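Questions I get about the Medve newsletter

What do you cover?
Arms control, mostly – test bans, inspections, export rules and the long, slow talks that go with them. I started Medve as notes to myself while reading treaty texts, and it got out of hand (happily!).

Do you have to be an expert to follow along?
No! I explain each term the first time it comes up. If I slip, write and tell me.
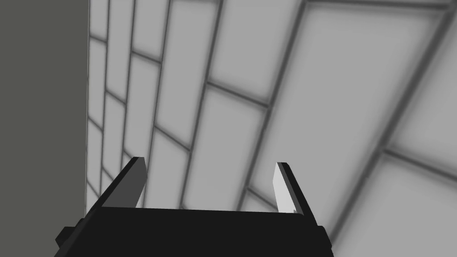
Simulated gripper with two fingers, viewed from behind and above.

What's the difference between signing and ratifying?
Signing says a government means to join. Ratifying makes it binding, and in plenty of countries that takes a vote in parliament. The gap can last years, and I keep a running list of the stragglers.

Are you for or against disarmament?
For, and I don't hide it. I still link to people who think I'm dreaming, and I read them too.

How often does it come out?
Every two weeks, with a break in March. A normal issue takes me six evenings, so please be patient if one shows up late.

Is it free?
Yes. Supporters pay $29 a year and get the archive, all 55 back issues, plus my reading notes.

Can I reprint something?
Sure, with a link back. For translations, drop me a line first – I like to know where things end up.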